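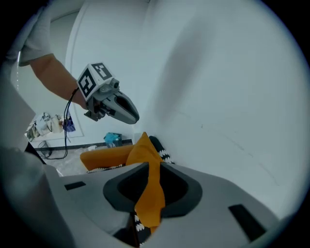
**Figure 2.** Orange-yellow fabric with a black-and-white patterned fabric beside it.

### 3.2 Street names and the growth of the shopping quarter

The main shopping street of Prellholm did not begin as a single road. The oldest part, between the harbor steps and the grain market, was a cart track that served the warehouses. It appears on the earliest town plan under the name Balaskas Lane, after a ship chandler who held most of the plots on its north side. The track was narrow, unpaved and closed at its upper end by a wall.

The wall came down when the grain market was moved inland. Within a few years the lane had been carried as far as the canal, and the town council began to refer to it in its minutes as the Upper and Lower Lane. Residents seem to have ignored the distinction. Letters and shop bills from the period use the old name for the whole length, and one draper gave his address simply as "the Lane, by the pump."

The second extension is harder to follow. Kemppainen places it after the opening of the Urkwood tannery, on the ground that the tannery's deeds mention a road "lately made" along its southern boundary. We agree with the order of events but read the deed differently. The road it describes runs toward the river, and the street we are concerned with turns away from the river at that point. It is more likely that the deed refers to what is now Tanner's Row, and that the shopping street reached the same area somewhat later, when the fields behind the tannery were divided for housing.

The name Skatden Street came with this last stretch. Skatden was the village at the far end of the new road, and the name was at first used only for the part beyond the canal bridge. It moved back toward the harbor by degrees. Shopkeepers on the older section had a reason to welcome it - the word "lane" suggested stables and storage, and the larger stores wanted a street address. By the time the council made the change official, most of the signs had already been repainted.

The trades on the street shifted along with the name. Chandlers and rope sellers stayed near the harbor steps, where they remained until the port closed. Cloth merchants took the middle section, followed by tailors, hatters and a few button dealers who rented back rooms from them. The section past the bridge was mixed from the start, with food shops on the ground floor and lodgings above. The rate books show 2 large department stores at the canal crossing, both built on plots that had earlier been timber yards. Their arrival raised rents on the surrounding blocks, and several of the smaller cloth dealers moved into side streets, where their successors can still be found.

Tram service strengthened this pattern. The line ran from the harbor to the bridge with 6 stops, and shops beside a stop paid noticeably more than those between stops. When the trams were withdrawn, the difference in rents faded slowly and had not fully disappeared when the street was closed to motor traffic in 2000. The closure covered the stretch from the grain market to the bridge. Deliveries were moved to the rear yards, several of which had to be widened for the purpose.

Two points remain open. The council minutes for the years of the first extension are damaged by water, and the cost of the work is known only from a later summary. The position of the original wall is also uncertain. Kemppainen puts it at the corner of the grain market - a foundation found under the present pavement there may belong to it, but the masonry has not been dated. Section 3.3 takes up the side streets, for which the property records are more complete.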